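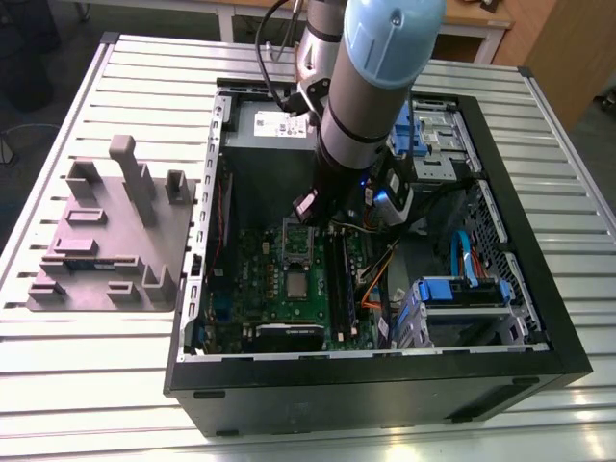 How do you keep an arm from bending the pins when it puts a CPU into the socket?
Go slow, come down square, and let go early. The processor should drop the last bit under its own weight. Anything that feels like pushing means stop, lift, and look at the corners again.

13 June 2024, shared workshop, back bench

Writing this up while it's fresh. CPU handling day! I've been looking forward to this one since we got the arm bolted down, and I'm going to put in more detail than anyone needs, so skip to the settings if that's what you came for.

Goal for the session: get the approach and the grip sorted out for the processor in the old Dell tower. Only the processor. Memory and drives come later, they're a different kind of problem (memory needs real force, the CPU needs none, and I don't want to tune for both at once).

Setup

Case on its side, panel off, open side up, on the slatted table. I went back and forth on standing the tower up, but with the board flat everything is a straight vertical move and gravity is on our side. The printed fixture plate sits to the left of the case. This is the version Damir Begović drew, with the raised posts, and I like it a lot better than my first one, which flexed if you leaned on it. I would still like a chamfer on the slotted holders. Damir, if you read this, half the depth of the slot would be plenty.

The control script is Jamix, same branch as last time. I renamed the workspace file to cloltuta_cpu so it stops overwriting the drive one. Please load the right file. I loaded the wrong one this morning and spent a while wondering why the arm wanted to go to the drive cage.

Grip

Hold the CPU by two opposite edges of the substrate, never across the top of the heat spreader and never from underneath. The jaws are stiff and the part is thin, so the closing force matters much more than I expected. I started at 900 on the Jamix grip scale, which is what we use for the drives, and that's far too much for this. I came down in steps on a dead chip from the scrap box until it slipped, then went back up a little. 600 is where I stopped. It holds through a fast sideways move and leaves no mark on the edge that I can find with the loupe.

Speed is the other half. Travel at 2,000 is fine as long as the gripper is up clear of the case rim. Inside the case I cut everything to 8 percent of that. Painfully slow to watch and I love it, you can see every little correction.

Watching from the wrist

The wrist view is so good for this. From the side I can tell whether we're over the board at all, and that's where it stops being useful, because the gripper hides the part that matters. From the wrist you get the part and the socket together, and you can compare edges directly. The middle finger does get in the way of some of the processor. I tried turning the wrist to uncover it and only traded one blind side for another, so I've put it back how it was.

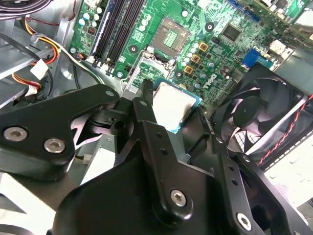 CPU in the jaws, socket open, wrist view.

Things I want to remember

The socket on this board has the pins in the socket and flat pads on the chip. So the chip is the tough one and the board is the fragile one, and a dropped part or a dragged corner lands on the fragile side. Practice moves get done with the load plate closed. Open it only for the real approach.

Lift the retention lever fully before the arm comes in. If it's halfway it can spring, and the approach path goes right past it.

Look for the notches on the chip before gripping, and match them to the socket. The arm has no idea which way round the part is and will happily bring it in a quarter turn off.

Wires! The supply bundle likes to wander back over the board. Tuck it toward the wall of the case every time you reset, and check it again after moving the tower even an inch.

Strap on when touching the board by hand. Yes, even for a quick nudge.

Side note on the Babić tip pads, the soft stick-on ones: I had them on for the first few grips with the scrap chip. They grip beautifully, but the part creeps as the rubber relaxes, and then the angle you measured is no longer the angle you have. Bare jaws at a low setting are better for this job. I left the pads in the drawer under the desk because they might be great for the memory.

Still to do

Find a better release. Right now both jaws open by the same amount and if one edge sticks for a moment the chip gets a twist. Opening in tiny steps with a pause between them is my next try.

Write the corner check as its own routine so we can call it before any release.

Ask Rilisen about the longer, thinner fingertips. If they can get them to us before September we could have them on for the open day, and the wrist view would improve a lot too.

Log the grip setting in the file name. I keep saying this and then not doing it.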